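From: Phong Dương
To: Clamton shared kitchen list
Date: 11 April 2022
Subject: Re: [clamton-kitchen] Cups, and where they go after an event

Yến Lã wrote:

> Hi all,
>
> I went to set up for the Shemweta lunch and could only find half the
> plastic cups. Some were in the pantry, some were in the drawer under
> the coffee maker, and a stack was sitting in a tote with extension
> cords. I ended up buying a sleeve of paper ones, which I would like
> not to do again.
>
> Can we agree on one place for them? Also, does anyone know how many
> we are supposed to have? The sheet on the pantry door says 53 but
> that sheet is old.
>
> Yến

Yến,

Thanks for writing this up. I was in the kitchen last night and went through the cupboards, so I can answer some of it.

The sheet is wrong. It dates from before the December party, and a good number of cups went home with people after that. I went through every cupboard and came up with 22 that are worth keeping. Three more had splits down the side and I put them in the recycling. If you have any at home, please bring them back. No questions asked.

On where they go: I would like to stop using the pantry shelf. It is too high for half the people on this list, and the cups get stacked so tall that they lean on the cereal. The drawer under the coffee maker is too shallow. My suggestion is a big open bin on the bottom shelf of the steel rack, next to the dish towels. You can see into it from the door, and it doesn't need a lid.

The one thing I would ask is that cups go in loose and dry. When they are stacked wet they stick together, and then somebody pulls on them and we get the splits I mentioned. Loose takes up more room, but we have the room now that the old mixer is gone.
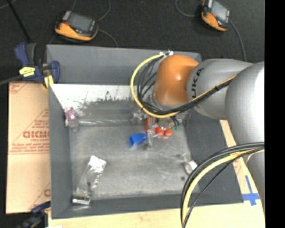 The other question is what else lives in the bin. Last year we tried one container for all the small stuff and it filled up with lids, bottle caps, twist ties and plastic wrap. After a month you had to dig for a cup. I think it should be cups only. Lids can go in the Jument box, which already has a label and is mostly empty. Anything that is trash should go in the trash, including the clear film that comes off the snack trays. I took a fair amount of that out of the drawers last night.

Gray is fine for a bin, in my opinion. Scuffs don't show much on it, and a bright cup stands out against it, so you can tell quickly what is left at the bottom. The white one we had looked dirty within a week no matter who washed it. I don't feel strongly about this if someone already owns a different color and wants to donate it.

A few smaller items while I am at it:

The dish rack by the window is missing one foot. I put a folded towel under that corner. It works, but please don't load the heavy pots on that side.

The Esent cleaner is almost out. I wrote it on the shopping list. Please use the regular dish soap on the cups anyway – the cleaner leaves a film if you don't rinse it twice.

There are two can openers in the utensil jar and neither of them works well. I would like to throw out both and get one decent one. Speak up if one of them is yours.

The bin for cups should get wiped out once in a while. A damp cloth is enough, then leave it tipped on its side until it dries. I can do it the first time.

As for the number, I don't think we need to get back to 53. Most of our lunches are small. If we had 30 or so, we would cover nearly everything, and for the big events we can borrow from the room upstairs as we did before. Yến, you have run more of these than I have, so tell me if that is too few.

If there are no objections by the end of the week I will clear the bottom shelf, move the cups and take down the old sheet. I will tape up a new one that says where the cups are and leaves the count off, as it will only go out of date again.

One last thing. The extension cords you found do not belong in the kitchen at all. I moved them, tote included, to the hall closet, left side, behind the folding chairs. Whoever was looking for them can stop.

Phong

--
To unsubscribe or change to digest mode, write to the list owner.
Message 492 in the list archive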